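Small boards for short messages: Stolleck tries a summer of handwriting

May 30, 2026

Residents of Stolleck can from now on borrow a small whiteboard and a marker from the neighbourhood house Onport and take them home for two weeks. The lending is free of charge. Whoever borrows a board is asked for only one thing: to write a short message on it by hand and to put it where other people can read it, for example in a kitchen window, on the counter of a shop or beside the door of a stairwell.

The action has the title "Brighter times" and comes from an evening course in handwriting which Onport has offered since last winter. The teacher of the course is Mounir Fawzy, who was a sign painter before he moved to Stolleck. In the course the participants worked at first on paper only. After some weeks he brought a whiteboard with him, and the lesson became much more lively, he says.

"On paper people are afraid to make a mistake. They hold the pen very tight and they write very small," says Fawzy. "A board you can wipe. So they write large, they look at it, they wipe it, they write again. For learning this is much better."

The boards are light enough to be carried under one arm. They can lie flat on a table while one writes, and afterwards they can be stood up so that the words are easy to see from the other side of a room. Fawzy recommends writing with the board lying flat, at least in the beginning, as the hand gets tired quickly on an upright surface. He also advises his participants to turn the board a little, in the same way as many people turn their sheet of paper, until the arm is comfortable.
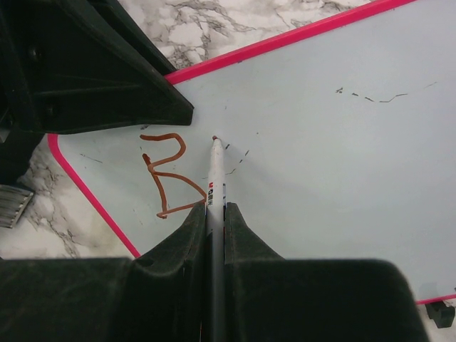
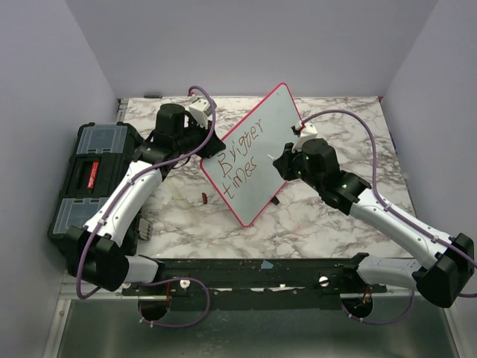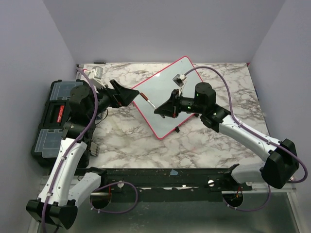 The whiteboard on the marble-patterned table. In the second picture the handwriting appears to read "Brigter times".

It is allowed to write in any language. In the course itself several languages are spoken, and Fawzy finds that a message of two or three words is often enough. Longer sentences are difficult to fit, and they must be written so small that a person who walks past cannot read them. Drawings are welcome too, although the course does not teach drawing.

For the choice of material, Onport asked for advice at the stationery shop Wirkis in the Furukawa passage. The shop has lent a first set of boards and sells refills for the markers at a lower price to anyone who shows the lending card. Permanent markers should not be used. If it happens anyway, the board should be brought back as it is, without trying to remove the writing with a kitchen sponge, because the rough side leaves scratches in which the colour stays later.

Fawzy gives some more advice for those who have never written on such a board. The marker should be kept lying down when it is not in use, and the cap should be closed until one hears the click. Dark colours are easier to read from a distance than light ones. One should begin with the longest word, look how much place it needs, and only then decide where the line starts. Many beginners start too far to the right and have to press the last letters together. A message which runs a little uphill is in his opinion not a problem at all.

The interest was larger than expected. When the lending was announced on the notice board in the entrance, 123 people put their name on the list within eight days. Onport therefore asks for some patience. The boards are given out in the order of the list, and everybody receives a call when it is their turn. A board that is not collected within five days goes to the next person.

Not all of the residents were convinced immediately. At the last neighbours' evening one woman asked who would take care that no unfriendly messages are put in the windows. The house answered that it does not want to check what people write. The rules for the lending do however say that a board must be brought back if it is used to insult somebody.

The lending continues until the end of September. After this the boards stay at Onport, where they will be used in the handwriting course, and those who want can bring a photograph of their message for a wall in the corridor on the ground floor. The next beginners' course starts in the same month. Previous knowledge is not necessary, and left-handed writers are expressly invited, as Fawzy is left-handed himself and has prepared separate exercises for them.

Registration for the boards and for the course is possible at the desk of Onport during the usual opening hours.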